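Dec 17, 2023

I spent most of November moving the compost heap, and I want to write down how it went before I forget the details. It had been behind the shed for 6 years, in full shade, and it never did much. Leaves went in and came out two winters later looking like leaves.

The new spot is against the east fence, where it gets sun until lunch. I dug out the turf first and turned it upside down at the bottom of the bay. On top of that went a layer of hedge clippings as thick as my hand, then the old heap, forked over a barrow at a time. I threw the worst of the woody stuff to one side for the council bin.

The bay itself is a slatted kit from Plukholm. It cost 155 pounds with delivery, more than I wanted to pay, but the front boards lift out one by one and I can get the fork in without climbing over anything. Two of the boards were slightly bowed. I put those at the back.

Kitchen waste goes in twice a week. Peelings, tea leaves, the outer leaves of cabbages, anything that has gone soft. I chop the bigger things with the spade now. A whole marrow I put in last year was still a marrow in spring.
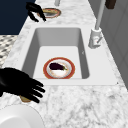
Mohamedi wrote in under my last post to say that moving a heap in late autumn is a waste of effort, as it loses its heat and won't get going again until April. Better to leave it covered and shift it in spring, when the bed needs feeding anyway. I take the point about the heat. My old heap had none to lose, so I went ahead.

I did buy a thermometer, the long Clorkik one with the dial on top. The middle of the heap read 10 degrees on the day I finished and it was a good deal higher a week later. It has dropped back with the frosts. I have put old carpet over the top, wool side down, and a board on that to stop it blowing off.

The soil where the old heap stood is black and full of worms. I raked it level and will try rhubarb there, which should cope with the shade better than most things. I have ordered a crown from Sikov for February. If it sulks I will go back to ferns.

Still to do: a second bay next to the first, so that one can rest while the other fills. I have some pallets that would do. The path past it also needs more bark, as the barrow has cut two deep ruts and they fill up every time it rains. 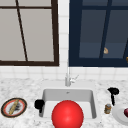 *The kitchen sink, with the red ball in it.*

I'll check the temperature again after New Year and put the figures up then.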